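Ximena Cuautle spent 28 days in Nurnham shooting "Plillar," a ghost story with two actors and one working radiator. She would like it known that the radiator had more lines.

"It hissed through every love scene," she says. "We kept it. The studio thought it was the score."

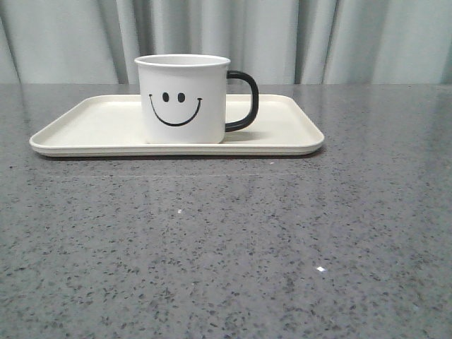 Hilde Van Loon remembers the radiator more fondly, saying it "never once asked for a rewrite."

Cuautle asked for 35. The film opens 12th September, and she hasn't watched the ending. "Which one?" she says.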